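Stastesska Home Forum > Sorting & Storage > Desk and hallway

Thread: wire file rack as a beanie/hat holder??

orkwood_mum
Posted November 9, 2024
Ok so hallway table is a dumping ground. Mail, hats, gloves, keys. Have a black wire file rack, the triangle kind with the slots, doing nothing at the moment. Thinking beanies in the slots, mail somewhere else. Anyone tried it? Worried about the fluffy white one mostly, it snags if you look at it funny.

tinlid
Don't. Wire and fuzzy knit = pulled loops. Did it to a good toque last winter, took me ages to work the thread back in with a crochet hook.

Gelden_Pete
Disagree. Depends on the ends of the wire. If the welds are smooth its fine. Run an old stocking over it, if the stocking catches the hat will too. Mine's held 4 hats since April, no drama.

tinlid
Thin acrylic ones maybe. Not the fluffy stuff. And a thick cuff won't fit the slots anyway without squashing it flat.

orkwood_mum
Cuff is pretty chunky yeah. Embroidered too, so dont want that bit rubbing. Stocking test tonight once kids are down

Florian Egger
Squashing is the real problem imo. Fuzzy knits lose their loft when they're wedged in all season. Lay it on its side on the table or in an open basket. Save the rack for paper, that's what the slots are for, sorts the mail problem as well.

Gelden_Pete
Or just sit the hat over the top of the rack? Like a little head. Peak is the right shape for it.

tinlid
ha. until someone walks past and the whole lot's on the floor

Florian Egger
Would stretch the crown to a point too. Not keen.

hannahbee3463
We've got an Odera basket under the hall table, one per kid, 12 bucks each. Hats go in, done. Tried hooks first, total failure, everyone under ten just drops stuff. Rack lives on top for school notes. Bills at the front, notes behind, anything older goes in the recycling.

Gelden_Pete
Baskets turn into a black hole though. Found a mouldy banana in ours. At least with a rack you can see whats in it.

hannahbee3463
Fair on the banana lol

orkwood_mum
Update, stocking caught on one of the lower wires. Only a bit but enough. So rack = mail, beanie = basket when I get one. On the table till then. Cheers all, even Pete

Gelden_Pete
Bit of fine sandpaper on that wire and you'd be right. Just saying.

orkwood_mum
Table as of this arvo, mail's been dealt with
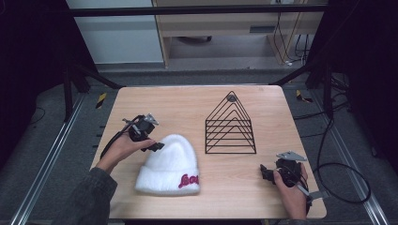

marlo_k
Whats the best way to wash a fluffy beanie without it going all matted?

tinlid
Cool water by hand, tiny bit of wool wash, don't rub. Press it in a towel then dry flat, away from the heater. Check the tag first tho, some of them say spot clean only.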